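Notebook, arm bench, August 15, 2021

Picked up where Remo stopped in April. His last entry says the towel routine is "basically done." I have read that sentence a few times now and I would like to know what he meant by basically.

State of things when I sat down: wrist camera mounted and talking, gripper opening and closing, pads on both fingers. The task as written on the board is still "rolled towels into the basket, biggest first." The log from April claims 153 tries. There is no column for whether a try worked. There is a column for how long it took, filled in to the hundredth of a second, so we know very exactly how long it takes to do something that may or may not have happened.

First hour went on the camera. Mathias thinks the picture from the wrist is good enough to do everything and that we can drop any fixed view. I don't buy it. The camera sits sideways on its bracket, so the table comes up on its side, and the code turns the picture back in two different places. One of those was commented out and then commented back in. I took it out for good and the grasp angle came out wrong by a quarter turn, so I put it back. Not proud of that. Needs a proper fix, with the turn done once, right where the picture comes in.

Second thing: exposure. Beige towel on a beige table. The edge finder does fine on the pink one and gets lost on the big one, and the big one is supposed to go first. Whoever chose the order did not look at the table. I asked Irja if we could put down a dark cloth and she said that would be cheating, as the whole point is to have it work on the tables people have. Fair, but then I want to see it work on this table before we talk about anyone else's.

Wendelin had the idea of pointing at the target with a bare hand and letting the software pick up the fingertip. His argument is that you never have to type in a position again. Mine is that you now have a hand inside the reach of the machine, and a piece of software guessing where a finger ends. We settled on this: arms held, red button in reach, one person pointing and one person doing nothing else but watching.

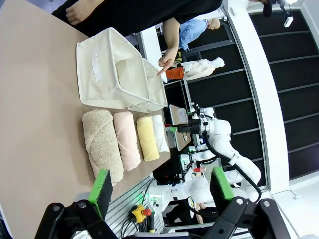
Severin Ruchti

The pointing goes to the inside of the basket, and that is the hard case. A finger aimed at a spot on a flat table gives you a spot on a flat table. A finger aimed into an open basket gives you a line, and the line could end on the near wall, the bottom or the far wall. The basket has soft sides too, so whatever wall you measured may have moved by the time the gripper gets there. Wendelin says to take the middle of the opening and let the towel drop. If we're going to take the middle of the opening anyway, I don't see what the finger is for.

I saved the raw frames and will go through them with him. If the guesses land within 50 mm of each other I'll shut up about it. I set the limit before looking, and I'm writing it here so that I can't move it later.

Gripper pads. The green ones came from Guver. They hold terry well, a little too well. When the fingers open, the loops hang on to the pad and the roll starts to undo itself. I tried this by hand first, pressing a loose pad against the pink towel and pulling it off, and got the same thing, so it isn't the opening speed, whatever the April notes say. Options I can think of:

- smoother pads (Venckus has some, I've not tried them)
- a bit of tape over the lower half of each pad
- open, wait 200 ms, open again wider

Remo likes the third because it costs nothing. I will try the tape first. A wait in the code is how you end up with a file full of waits. I went looking and there are already several, none with a comment.

Also looked at the training set he left on the Clundolora drive. 3,066 frames sounds like a lot until you scroll through them. Long stretches are the arm parked and the towels sitting there. I'd like to throw out every run of frames where nothing moves and see what is left before anyone uses that number in a talk again.

Cable on the arm: still a loop near the elbow that I don't like. Ran the joint by hand through its full swing and it doesn't snag, but it gets close. Tie it down before the next powered run. Same for the black wires by the stop button. I pulled each one gently and they're seated, but they shouldn't be lying loose next to the one part I need to hit without looking.

Irja asked if we will have something to show at Fistmont. I said we can show a gripper picking up a towel. She asked about putting it down. I said ask me after the tape.

To do:
- turn the picture once, delete the other one
- add a worked / didn't work column, and go back through the April video if it still exists (Remo?)
- tape on pads, same towel, same spot, write down every try including the bad ones
- small white towel first instead of big beige, see if the order matters at all
- tie down elbow cable and stop button wires
- fingertip frames with Wendelin, 50 mm limit, no arguing afterward

Mathias has the bench next. Please leave the basket where it is, I marked the corners with pencil.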